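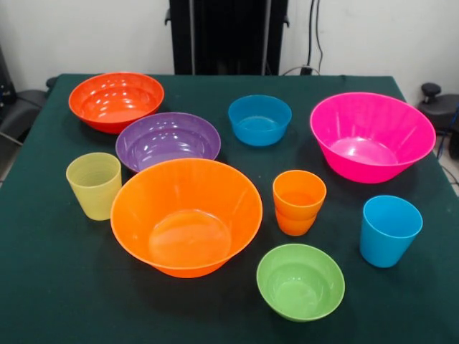 Rosário Cordeiro had expected to stay for ten minutes and was still there when the tea urn was being emptied, and she would have stopped longer, she told us, if her bus back to Penley had been a later one. She was among 232 people who came through the doors of the Ollel workshop in Stestow for its open day on 23/01/2023, a very good turnout for a cold winter afternoon and well up on the 90 who came to the first one.

The demonstration most visitors wanted to see was the table-clearing one, in which a robot arm is given a spread of brightly coloured plastic bowls and cups and has to sort out which will sit inside which. It sounds the sort of thing any toddler could manage, and quite a few toddlers were on hand to say so, but the team explained very patiently (and many times over, bless them) that a shiny bowl is an awkward thing for a machine to judge, and that one bowl half hiding another makes it harder still. A cup has to be lowered in nearly straight or it catches on the rim of the one beneath.

Visitors were invited to lay out the crockery however they liked between turns, and there was a good deal of friendly plotting over this, especially among the pupils from Loureiro, 32 of them, who had come by coach with their packed lunches and some very searching questions. One boy wished to know whether the arm ever got cross. Another asked if it could do his grandmother's washing-up, and was told that plates and soapy water were a long way down the list.

Mrs Cordeiro, who spent many years in a school kitchen, was more interested in how gently the bowls were put down. "I've worked with people who were a lot noisier," she said. She would still like to see it tackle a proper stack of dinner trays, and left a note in the comments book to that effect.

There were also short talks upstairs, a table of old motors to take apart, and a raffle in aid of the Stestow minibus, which raised £200. The workshop hopes to open its doors again in April, with a second session in the early evening for those who can't get away from work, and places for school groups can be asked for at the front desk.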